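The Long Life of a Plain Block

Toy makers keep coming back to the simplest thing in the catalog
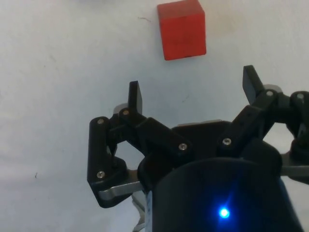

The Kettunen workshop in Brurnside has made children's blocks for three generations, and the basic set has changed very little in that time. The shop still sells more cubes than any other shape. Triangles and arches come and go, and a run of half-moons a few years back was dropped after one season. The cube stays. A single one in strong red, with its edges softened, set down on a white surface, is easy for a small child to spot from across a room. Red also outsells every other color at the shop, and parents often write in asking for extras.

Blocks were a hard sell for a while. Buyers for the big stores wanted sound and lights, and a bag of plain shapes looked dull next to them on the shelf. Kettunen cut its staff to 10 and moved out of the front half of its building. The other half was rented to a shoe repair business, which is still there.

Orders began to pick up again in April, when a chain of day care centers called Altora asked for block sets for all 113 of its rooms. Altora had been buying mixed tubs of plastic toys and throwing out a large share of them every year. Its new buying rules favor toys that can be wiped down, have no batteries and can be replaced one piece at a time.

That last rule matters more than it sounds. Blocks get lost under couches, left in sandboxes and carried home in coat pockets. A set with missing pieces can be filled back up if the sizes never change, and Kettunen's have not. A cube bought this year will stack with one bought by a child's grandparents.

Volum, a newer company across town, has gone a different way. It sells three sizes, each twice as long on a side as the one before, so that eight small cubes build one of the next size up. Teachers like this for early math. Younger children mostly use the big ones as seats.

Color is where the two companies disagree. Volum leaves its blocks bare and says children should decide what a block stands for. Kettunen paints everything and tests each batch of paint for chipping. The workshop repaints old blocks too, for a small fee plus shipping, and there is currently a wait of three weeks.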